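### Part 3: Setting up your table (and putting the blocks out)

Okay, you've unpacked the box, you've checked the pieces against the packing card, and you've wiped everything down like I asked in Part 2. Now comes the bit people want to skip, and I'd love it if you didn't! A wooden block set lives or dies by what you put it on. I've built on carpet, on a wobbly camping table, on a tray balanced on my knees during a train ride (never again), and I have opinions.

I wrote this part on 2 December 2021 for the second batch of Allport sets, the ones with the wedges. If you have a first-batch set with no wedges you can still follow along, just ignore me whenever I say "wedge."

#### Picking the surface

You want something flat, hard and big enough that your elbows aren't in the way. A kitchen table is great. A desk is fine. Stone and slate-look tops are my favorite, and it's what I use at home, for the simple reason that they don't flex when you lean on them. The downside is noise. A falling tower on stone sounds like somebody dropped the silverware drawer, and a hard corner can take a dent in the block or leave a mark on the top, depending on which one is softer.

1. Clear the whole table, including the stuff at the back you've stopped noticing. I mean the mail, the candle, the fruit bowl.
2. Wipe it with a damp cloth and then go over it again with a dry one. Crumbs are the enemy. One grain of sugar under a bottom block and your third story leans.
3. Run your palm flat across the area you plan to build on. If you feel a ridge or a seam, shift over a hand's width and try again.
4. Set one block on its largest face and press each corner with a fingertip. It shouldn't rock. If it does, turn it over and try the other side before you blame the table.
5. If the table itself rocks, fold a piece of card and wedge it under the short leg. (Regular card, please. I know the wedges look perfect for this. They dent.)

**Note:** Natural-looking stone often has a bit of texture to it, especially where the pattern looks layered or flaky. The pattern may be totally smooth to the touch or it may not, so trust your palm over your eyes on this one.

#### Getting the light right

I didn't think about light at all when I started, and then I spent a whole winter squinting. You're going to be lining up edges, so you want to be able to see where one block stops and the next one begins.

1. Sit down where you plan to build and look at the table from that spot. Standing up doesn't count, the glare moves when you move.
2. Find the bright patch. Nearly every shiny or semi-shiny surface has one, where the window or the lamp bounces straight back at you.
3. Move the lamp, or your chair, until the patch is off your main building area. If it's a window you can't do much except scoot, or pull the curtain halfway.
4. Put a dark block down and look for its shadow. A soft shadow is what you're after. If it's hard and black, your lamp is too close or too bare, and you'll keep mistaking the shadow for an edge.

Dark brown blocks are the tricky ones on a gray top, by the way. The orange ones jump right out at you and you can grab them without looking. The brown ones sort of sink into the shadows, so I put mine out first, on whichever side has the best light.

#### Putting the pieces out

Please don't dump the box! I know it's fun. I know the sound is half the appeal. But the corners of the brown pieces are the first thing to bruise, and if you're on stone like me, you'll hear every one of them.

1. Open the box flat on the table and take the pieces out by color, a few at a time.
2. Lay each rectangular block on its big face, with the grain facing up where you can see it. It'll stay put that way and it won't roll or tip if somebody bumps the table.
3. Leave gaps. Two fingers between pieces is what I tell everyone, so you can pick one up without nudging its neighbor.
4. Give the wedges their own bit of space. They slide more than you'd think once something leans on the slope.
5. Keep the middle of the table open. That's your building area, and all the waiting pieces go out to the sides.

My layout usually ends up looking something like what's below, with the brown out at the left and bare stone in front of me. I'm not strict about it. If you're left-handed you might like the whole thing flipped, and my friend Chae-won Moon (she tested the Yoon set for me, start to finish, over one long weekend) puts everything in an arc at the far edge and reaches over. It works for her. I'd knock it all down with my sleeve.
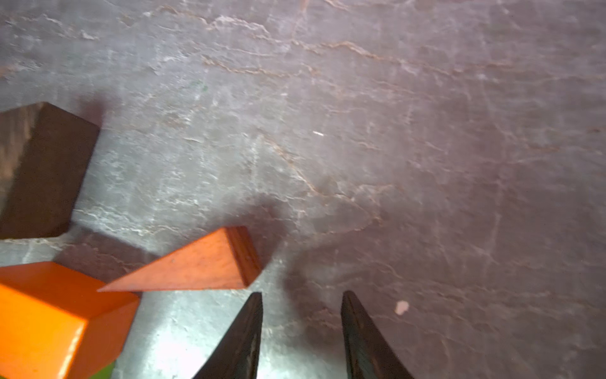

*Brown block at the left, orange blocks out and ready, on a gray slate-like top.*

Take a second to look at the wood while it's all spread out. The brown pieces are a deep chocolate color with a little red in them, and the grain on yours won't match the grain on mine. Lighter streaks are normal. Some faces will look almost tan under a strong light and go dark again when you turn them, so if you think you've got an odd one, turn it a quarter and check again before you write to me. (Do write to me if it's cracked, though. That's a different thing and I'll replace it.)

**Caution:** Keep the blocks off a table that's still damp from wiping. The finish will put up with a wet hand but it won't put up with sitting in a puddle, and the bottom face can go cloudy. I did this to 8 blocks in one afternoon and they never quite came back.

#### Checking pieces before you build

You only have to do this the first time, and then maybe again every March or so when the heating goes off and the wood has had a chance to move.

1. Stand two rectangular blocks of the same size side by side on their ends and look across the tops. They should be level, or so close that you have to argue about it.
2. Slide their big faces together. If you can see light through the middle, one of them has cupped a little. It's still usable! Just keep it for the top of things.
3. Put a wedge with its flat side down and look along the slope. You want one straight line from the thick end to the thin end.
4. Rub your thumb along every edge. Rough spots come off with a couple of passes of very fine sandpaper, always along the grain.
5. Put anything you're unsure of back in the box lid and carry on without it. You won't miss one piece.

**Note:** If you bought the Erkau add-on pack, check those pieces against your original set before you mix them in. They're cut to the same sizes, but they come from a different workshop, and the edges are a touch sharper. I sort of like it, but you'll feel the difference under your thumb.

#### Your first thing to build

Don't start with a tower. I'm begging you. Start with the ramp on page 41, which uses one brown block and one wedge and takes no time at all.

1. Bring one brown block into the middle and lay it on its largest face.
2. Bring a wedge over and set its thick end against the short side of the block.
3. Push them together gently with one finger on each until they touch all the way along.
4. Let go and look at it from the side. If there's a step between the wedge and the block, you've probably got the wedge turned the wrong way up. Flip it and push them together again.
5. Lay an orange block across the top of the brown one, wherever you like. It's a bridge, or a gate, or a very small bus stop. I've heard all three.

Once the ramp sits still by itself you know the table is good, the light is good and the pieces are good, and you can go on to whatever you want. Page 33 has the low wall, if you'd like something calm. The Konusness sheet at the back of the guide has the leaning shapes, and those are a real pain, so save them for a day when you're feeling patient.

#### If things keep sliding

It happens more on stone than on wood, and mostly with the wedges.

- Wipe the bottom faces with a dry cloth. Dust acts like tiny ball bearings.
- Try a thin cotton cloth over the table, pulled tight. It quiets things down too, if you have neighbors or a napping kid. Wrinkles will ruin your day, so smooth it out to the edges and clip it.
- Skip the sticky putty. It leaves a greasy spot on the finish and I haven't found a good way to get it out.
- Rubber shelf liner works under a wedge if you cut it smaller than the wedge itself, so it doesn't peek out.

#### Packing up

Go in reverse. Wedges first, because they need the slots at the bottom, then orange, then the big brown ones flat across the top. If the lid won't close, one of the brown blocks is standing on its edge, every single time. Keep the box somewhere dry and out of direct sun. Part 4 covers cleaning and the oil, and you can leave that alone until you've had the set out a good few times.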